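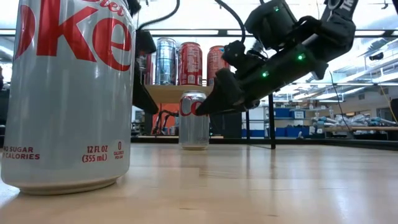

Canned drinks at the tasting table, with the raised shelf behind.

Drinks shelf: sizes, restocking and the new order sheet

The drinks shelf moves to its new layout in January. Glenys Lougher has drawn up the stocking plan, and the main points are set out below for anyone who fills the shelf or orders for it.

Cans stay on the raised shelf in a single row, label forward. The standard 12 fl oz can (355 mL) is the reference size for spacing. Short cans go at the right-hand end with a gap of one finger width on each side. Tall, narrow cans tip more easily than standard ones when a neighbor is pulled out, so they should not be placed at either end of the row.

Diet and zero-sugar drinks are ordered on a separate line from regular. The last two Prorgate deliveries mixed them in one tray, and the count on the sheet did not match the count in the storeroom. Please check the tray label against the sheet before signing.

Small cans need a little more care. The body is short, the shoulder takes up much of the height, and there is not much left to hold once a hand is wrapped around it. Pick them up by the body, below the shoulder, and set them down flat. A can put down on its bottom rim at an angle will dent there first, and a dented rim rocks on a hard tabletop. 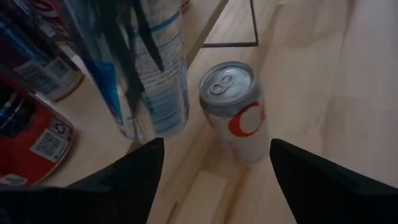

Pull tabs should be flat against the lid when a can goes out. A raised tab catches on the shelf above during loading in the Vondness cooler, where the clearance is 7 mm. Return any can with a bent tab or a swollen lid to the storeroom crate marked Darko. Do not put it back in the row.

Bottles and other clear containers are kept off the can shelf. They stand on the table in use and go back to the lower rack by 17:00. Caps are checked by hand at the same time.

Storeroom minimums are now 60 standard cans and 20 small ones. Orders to Nosalska close at noon, and anything entered later goes on the next sheet. Corrections to the sheet go to Glenys in writing, with the line number.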